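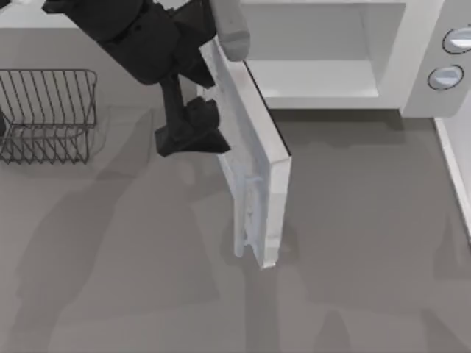
How much should I set aside for a kitchen robot arm?
Plan on the price of the arm plus half as much again. The second part goes on the gripper, the mounting, the wiring and the spares, and it is where most home budgets fall short.

We priced two setups in July. The Trutach arm with its own gripper came to £3,637. The Bullex was £3,867 with the clamp and a year of parts cover. Neither price included fitting. A decent bench stand is another £1,456 if your worktop can't take a clamp, so check the worktop first.

Measure before you order

Reach is the figure people get wrong. Measure from the mounting point to the furthest thing you want the arm to get to, then do it again with every door open. A microwave door that swings out over the counter takes up a lot of working room, and the arm has to get round it. Write down which side each door is hinged.

Make a list of handles, knobs and buttons too. Round knobs with a bar across the face need a gripper that can close on the bar and turn.

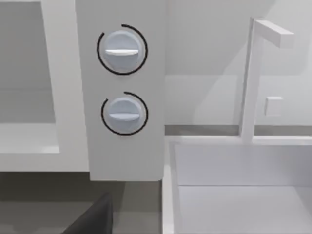

Take the list to the supplier and ask which of those controls their standard fingers will manage. Zdzisław Bednarek at Sheehan lent us 4 sets to try on our own cooker before we paid for any - worth asking for wherever you buy.

Keep water in mind as well. If the arm will work near the sink, get the splash rating in writing and price a sleeve for the lower joints. Ferik sells them separately.

Last, leave a socket free on its own circuit and allow for an electrician if you haven't got one.

Mingxuan Zheng, 5 November 2023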